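Refund for monthly pass when the bus line was suspended?

Posted in: Transit and Commuting

Binta Sani
28 February 2018

Hello everyone. I take the 470 bus from Derngate to Caron five mornings a week, and I buy the monthly pass. In this month the line was suspended for nine working days, first for the ice and after that for the repair of the bridge. There was a replacement shuttle, but it stopped only at Dundemden station, and from there I must walk 35 minutes to my work. On two of the days the shuttle did not come at all.

I wrote to the transit office and received the case number 2264. The answer was only one line, that "service changes do not affect the validity of the pass." I understand the pass was valid. My problem is that there was no bus where I could use it.

Did somebody here receive money back, even a part of it? And is it better to write again under the same case number, or to open a new one? I kept the screenshots of the service alerts, but only from the second week. Thank you in advance for your time. 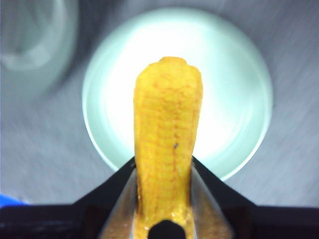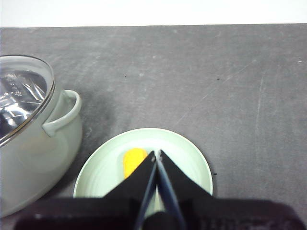 Corn cob; pale green pot on a gray tabletop.

Jarrah Grimshaw

Write again under the same number. If you open a new case it goes to the end of the line, and the first one gets closed as a duplicate.

I had the same thing last July when they dug up the road by the Caron depot. The first reply was the standard one, same as yours. In my second letter I listed every date, the stop where I waited and the time, and I asked for a credit on the next pass instead of a refund. They gave me a credit for six days out of eleven. It took seven weeks. I never found out how they picked the six.

For the first week, try the alerts page. The old notices stay there for 100 days, but you have to choose the line from the menu before they show up. Save them as soon as you can. If you paid by card, add the receipt too. They asked me for it later and that cost me another two weeks.

For the two days with no shuttle, put them in a separate paragraph. A missing shuttle is a different complaint from a suspended line, and the form has its own box for it.

Musen

they never pay. I ride the 470 too and I gave up and got a bike. shuttle was late again this morning btw

Binta Sani

Thank you both. I found the notices for the first week, except for one day. I will send the second letter tonight with the same case number and ask for the credit.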